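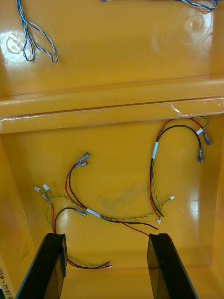
黄色塑料托盘，蓝白双绞线与散放的线束。

新闻稿
2018年5月8日，瓦斯霍姆（Washolm）

《喂，听得见吗》八月开展：一座老电报局，1307段电话录音，请你来听

大家好，我是 Olga Rebelo，赞坎斯（Zukance）工作室的策展人。按规矩新闻稿该用第三人称写，开头还得有一句“隆重推出”，可是我写了两稿都觉得别扭，同事看完也说像保险合同，那我就直接用自己的口气说了，各位编辑要摘要的话请随意改！

先说正事。今年八月，我们会在瓦斯霍姆的维拉努埃瓦（Villanueva）老电报局办一个声音展，名字叫《喂，听得见吗》。展的是人们打电话时说的话：问路的、报平安的、吵架吵到一半挂断的、替奶奶念药品说明书的，还有一位先生每个星期都给妹妹打电话，两个人聊来聊去永远是天气和白菜。展览免费，开放一整个月，周一闭馆。

这座房子建于1845年，最早是邮驿的马房，后来改作电报局，再后来装了交换机，成了全镇打长途的地方。我小时候跟着妈妈来过，印象最深的是那排木头隔间，门一关上，里面的人嘴巴在动，外面什么也听不到，我就趴在玻璃上猜他们在说什么（当然被骂了）。隔间如今还在，门上的铜把手也还在，只是有两扇门关不严了，我们决定不修，漏一点声音出来挺好的。

录音是从哪里来的？两年前我们在报纸上登了一小块启事，请大家翻翻家里的旧答录机、录音带，有愿意拿出来的就跟我们联系。我原以为能收到一鞋盒就不错了，结果磁带多到把我们办公室的窗台压弯了。最后经本人或家属同意、可以公开播放的一共是1307段，最短的一段只有一声咳嗽，最长的是一对老同学连夜聊天，中间换了面，换面的那一下“咔哒”我们也原样留着。

每一段录音都单独签过授权书。有些人愿意留全名，有些人只愿意留一个称呼，还有人把里面提到的街名都请我们抹掉了，这些都照办。凡是当事人后来改了主意的，我们当天就撤下来，展期里也一样。这件事我们自己比较在意，所以在新闻稿里多写两句。

声音的整理和设计由 Ilir Stan 负责。他以前给广播剧做音效，耳朵好得让人有点害怕，能隔着底噪听出对方家里烧的是哪种水壶。他处理这批磁带有一条原则：能不降噪就不降噪。“你把嘶嘶声都洗掉了，那个人就像在录音棚里想妈妈，”他跟我说，“可她明明是在车站。”我起初不太服气，后来听了他做的两个版本，没话讲，照他的来。

展览一共分19个听点，散在一楼大厅、隔间走廊和后院。不用戴耳机，也不用扫码，每个听点就是一部旧话机，你拿起来它就说话，放下它就停。几处我自己特别喜欢的，先透露一下：

一号听点在大门左手边，是各种各样的“喂”。就一个字，高兴的、没睡醒的、不耐烦的、以为是别人打来的。我第一次听完笑了好久，然后不知道怎么就有点想家。

走廊里的隔间放的是长途。那时候长途贵，大家说话都特别快，像报菜名一样把一家老小报一遍，最后剩下几秒钟反而谁都不吭声了。

后院的葡萄架底下有一部话机，放的全是打错的电话。有一段是一位老太太打错了，对方也不挂，两个人交流了一刻钟怎么腌黄瓜。（配方我们印在墙上了，我试过，盐要减一半。）

还有一个听点专门给方言。瓦斯霍姆这个地方，河东和河西的人说“下雨”都不一样，年纪大的人一开口就知道谁是哪边的。负责这一部分的是语言老师 Siu-ming Hsueh，他给每段录音写了小卡片，标出现在年轻人已经不大说的词。我请他用一句话介绍自己的工作，他写了满满两页纸给我，全是关于一个语气词的，我看得津津有味，可惜新闻稿放不下，有兴趣的记者朋友可以找我要，我真的很愿意转发！

场地方面要谢谢建筑师 Dinesh Patwary。老房子下雨天屋顶会响，大厅又高，说句话能荡好几个来回，他没有往墙上贴那种灰扑扑的吸音板，而是挂了厚羊毛毯子，毯子是向镇上的人家借的，花色各不相同，展览结束以后洗干净还回去。每条毯子后面缝着主人家写的布条，有的写着名字，有的写着“别用热水洗”。

展览还有一本小册子，收录了录音的文字稿和一部分家庭来信，由泰斯特贝格（Testberg）印社印制，首印700册。册子是骑马钉装的，摊开能放平，做饭的时候也能看。定价还没有最后敲定，印社那边还在跟我算纸的账，确定以后会更新在工作室的公告栏里。没有抢到也别着急，大厅里会摆几本传阅的，翻烂了算我们的。

再说说开幕。我们不剪彩，也没有领导讲话环节（跟镇上商量过了，他们松了一口气）。开幕当晚会有一场现场的“接线音乐会”，作曲的是 Jintana Srithong。她用旧拨号盘的声音写了一首二十来分钟的曲子，拨号盘转回去的时候，不同的数字长短不一样，九很长，一短得像打了个嗝，她就拿这个当节奏。排练我去听过一次，坐在最后一排，前半段觉得怪，后半段脚自己就打起拍子来了。她本人的说法是：“我外婆在电话局上过班，她切菜都是那个节奏。”音乐会座位不多，要提前报名，报名八月初开放。

给带孩子来的家长：展厅里允许说话，允许笑，也允许小朋友把每一部电话都拿起来放下、拿起来放下，话机都经得住。有两个听点的内容涉及家人离世，话机旁边放了白色卡片提示，您可以先自己听一遍再决定。听力不便的朋友，每个听点都配有大字版的文字稿，问前台要就行。一楼全程没有台阶，后院是碎石路，轮椅走起来有点颠，我们会铺木板。

给媒体朋友：开展前有一场媒体预览，Ilir、Siu-ming 和我都会在，Jintana 看排练进度。可以录音，但请不要直接翻录话机里播放的内容，需要音频素材的话我们准备了一组可以公开使用的片段，都是当事人点过头的。采访想约在隔间里也可以，不过里头只坐得下一个人，另一个得站着，去年来踩点的电台记者最后是蹲着录完的。

最后还有一件小事拜托各位帮忙登一下。我们仍然在找一段录音的主人。磁带上没有名字，内容是一个小女孩给爸爸打电话，说自己会系鞋带了，然后把系的过程从头到尾讲了一遍，讲得非常仔细，爸爸在那头一直“嗯、嗯”。没有授权，所以这一段不会在展览里播放，可我们很想把磁带还给她。如果您觉得这听起来像您家的事，请到维拉努埃瓦老电报局的侧门来找我们，门铃坏了，敲窗户就好。

展览信息
名称：《喂，听得见吗》
时间：八月，周一闭馆
地点：瓦斯霍姆，维拉努埃瓦老电报局
门票：免费；开幕音乐会需报名
主办：赞坎斯工作室
小册子印制：泰斯特贝格印社
媒体联系人：Olga Rebelo（上午比较容易找到我，下午我多半在后院试话机）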